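Chair throw (office)

From the Primwood Household Wiki, the page for plain things with plain names. Last edited 3/10/21.

A chair throw is a loose piece of cloth laid over the seat and back of a chair. It has no ties, no elastic and no fitted corners, and that's the whole difference between a throw and a slipcover. I've kept one on my own desk chair for years, so I'm the one who ended up writing this entry (feel free to fix my spelling!).

Most people think of throws as a couch thing, but they work fine on a swivel chair too. You lay the middle of the cloth over the top of the backrest, let one half fall behind, and bring the other half down across the seat and over the front edge.

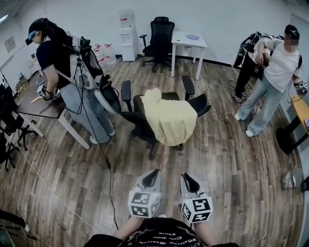 A pale yellow cloth over the seat and back of an office chair with armrests.

Size and fabric

For a regular task chair I like a cloth 70 inches long. Anything much longer drags on the floor and the casters roll right over it, and yes, I learned that one the hard way. Light cotton is my favorite. It folds small, it dries fast, and it doesn't slide as much as you'd expect. Fleece is cozy but it picks up every crumb in the building.

Gingham is the classic pattern, and I'm very fond of it in yellow. The old Troter catalog listed over 300 checked cloths, and Mac Carthaigh still weaves a small one that I'd buy again tomorrow.

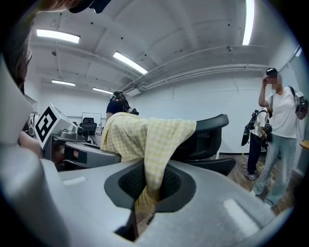

Yellow-and-white gingham draped over a black backrest with a mesh panel.

Mesh backs

A mesh back grips cotton pretty well, but it also lets air through, and a thick throw spoils that. If your office runs warm, hang the cloth over part of the backrest and leave the rest open.

Care

Shake it out, then wash it cool with similar colors. I fold mine in half 2 times and leave it on a side table when I'm not using it.

See also: Antimacassar; Seat pad; Rondico chair cover; Tea towel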